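Gripper swap, finally

Sunday, coffee, no plans. Got the Dasus off the wrist and the Hirker on. Took longer than it should have, the Clonden adapter plate wants its screws in a certain order and I did not write the order down last time. Writing it down this time. Inner ones first.

Quick background for the two people who read this. The Dasus has wide flat pads and it's great on boxes and blocks. Anything round and shiny, it slides. I ran 15 tries on a glossy post with it last week and kept 8. Not good enough for how much I like that gripper.

So, the Hirker. Pointed tips, much narrower. Wrist camera stays where it was, same controller, same speeds, only teh fingers and the offset changed.

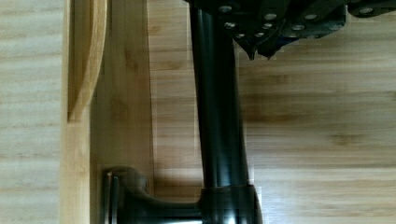
Wrist cam view, tips down by the black post.

First thing I noticed is how much of the picture the gripper body eats. Top right corner is basically gone. The Dasus hid less. But I can see both tips, and that matters more to me than a clean corner when I'm lining up on something narrow.

Second thing, glare. Glossy black against light bamboo should be easy, and the outline mostly is, but the highlight running down the post gets picked up as an edge of its own. Moodley (the vision script, still on the old version) locked onto it twice. Dropped exposure from 2,494 to 1,485 and it calmed down. No idea what those units are, the manual doesnt say.

Still to do: proper run of 15 with the Hirker, same start pose, no nudging. Also rubber on the tips maybe. Will post numbers when I have them.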